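Saturday at the unit
27 Apr 2024 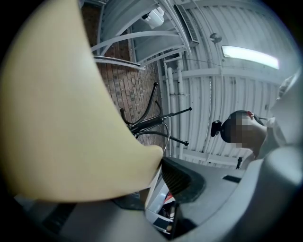
Got to the Danley building a little after nine. Olga had the key, so I sat in the car until she came. It was raining on the way over and had stopped by the time we got the door open. She brought two coffees and a bag of rolls and we ate standing up.

The plan was to sort out the small stuff before we move any furniture in. We rented the place three weeks ago and all we've done since is carry boxes to it and leave. I said last month I wouldn't bring over one more box until the ones already there had been opened, and then I brought four.

I still like the room. The brick is what sold me, the red-brown with the odd darker one mixed in. Olga wants to paint it. I said no again. She says brick eats the light, but there's a long fluorescent fixture on the ceiling that would light up a parking lot, so I don't think we're short of it. The ceiling itself is white ribbed sheeting and I wouldn't touch that either. It's already white. The curved beams are white too. If it were up to me we'd wash the floor and call it done.

Olga asked about the boxy white thing mounted up by the beams near the vent. I don't know if it's a sensor or a camera. I wrote it down to ask the agent on Monday, along with the round gray one by the light, which she thinks is a sprinkler. If it's a sprinkler we need to know before we plan any tall shelves, and the insurance form asks about them on page two. The form has been on my kitchen counter since it came.

We worked until one. Olga opened boxes and called out what was in them and I wrote labels. The Plirnbridge boxes were the worst. When we closed up over there I packed the last two days in a panic, and it shows. One had packing tape, a desk lamp with no bulb, a jar of buttons and my good scissors, which I have been missing since last July. I had already bought a new pair. Now there are two pairs and I put one in the car so I won't have to see them both.

Found the Fornura invoice too, the one for 770 that they say we never paid. It has my note on it with the check number. I'll send them a copy tomorrow. I'm not going to write anything rude with it, though I thought of a few things while I was taping boxes.

Measured the brick wall for shelving. Olga held the end of the tape. The shelves she likes are 72 inches tall and come to 1591 for the full set with delivery, which is more than I wanted to spend. I told her I'd think about it. I could get plain ones for a lot less if we put them together ourselves, and she reminded me who put together the last ones. They leaned the whole time we had them.

Around noon Lucía Lorente called to ask if we'd be ready for her things by the end of next week. I said yes before I had looked at the floor. She has some 30 cartons and wants them kept off the ground, so we'll need pallets or something like them. Olga thinks the hardware store in Layug gives them away if you ask early. I'll go Tuesday before work.

We swept at the end. I did the edges and she did the middle. I don't think the floor had been swept in a long time. My back hurts now and I have a paper cut on my thumb that stings every time I wash a dish.

Stopped for gas on the way home and forgot the trash bags in the trunk, so those are still in there. Soup for supper. Called Mother, no answer, will try again in the morning.

For Monday: agent about the ceiling fixtures, insurance form, bulb for the lamp, second key so I don't have to wait in the car.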